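Search this blog

Type and hit enter

The drawer, the box, and the bin

I have lived in this apartment long enough to have a junk drawer with its own junk drawer. The first is in the kitchen, next to the stove, and it stopped closing in May. The second is a shoebox on top of the fridge, which I started when the drawer stopped closing. My sister calls this a system. She doesn't mean it kindly.

What finally got me moving was a rubber band. I needed one to keep a bag of rice shut, I knew I owned plenty, and after ten minutes of digging I had found a bicycle key, two dead batteries, a menu from a place in Girdale that burned down, and a coupon worth 40 cents off a brand of soup I have never eaten. No rubber band. I closed the rice with a sock.

So I decided to sort everything. I had read a post by Joaquim Carvalho, who writes about household order in the tone other people save for mountain rescue, and his method is to tip the lot into one big container and deal with it a few things at a time. You are supposed to pick something up, say what it is out loud, and then say when you last used it. If you can't do the first part, it goes. If you can't do the second part, it also goes. Joaquim says he got rid of 1000 objects in one spring this way. I don't know how a man comes to own 1000 objects he can't name, but I was in no position to throw stones.

A shoebox wasn't going to be enough, so I went for metal. I like a metal bin. It doesn't sag, it doesn't smell like the last thing that was in it, and when you drop something in, the whole building hears that you're being productive. Mr. Tavares downstairs certainly heard. He was up by early afternoon to ask if I was having work done. 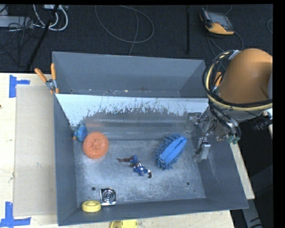
The trouble with sorting a few things at a time is that each of them gets a fair hearing. In a full drawer, an orange mesh scrubber is just part of the crust. Lying in a gray bin with a small action figure and a fuzzy blue duster for company, it starts to look like it has a case. Scrubbers are useful. I might scrub. I said "scrubber" out loud, and then I tried to say when I last used it, and there was a long silence during which I could hear Mr. Tavares's radio.

The duster was harder. It's the shaggy kind, all blue microfiber fingers, and I have a clear memory of buying it in Estbridge and a clear memory of telling people how good it was. I have no memory of dusting. I'm keeping it anyway, on the grounds that it's soft and I've already praised it in public.

Then there are the toys. I don't have children. I have a nephew who visits twice a year and leaves things behind the way a tide does. The little rounded blue one must be his, and so must the action figure, who I assume is important to somebody's plot. I put both aside for the next visit. My sister says he won't remember them. She said the same about the plastic shark, and we all know how that went.

As for the silver square with the rings in the middle and the thick yellow disc, I failed part one on both. I turned the yellow thing over for a while. It has a raised ring and a dip in the center, as if something is meant to sit there, and whatever that is, I don't seem to own it. Under the Carvalho rules they're both out. I put them in a bag by the door, where they have now been for 63 hours, because I'm certain that the minute they leave, something in this apartment will fall off and need exactly those parts.

The drawer closes, by the way. It takes a hip, but it closes. The shoebox is still on the fridge and I'm leaving it for the fall.

I still haven't found a rubber band. If anyone wants their sock joke, the rice is on the second shelf.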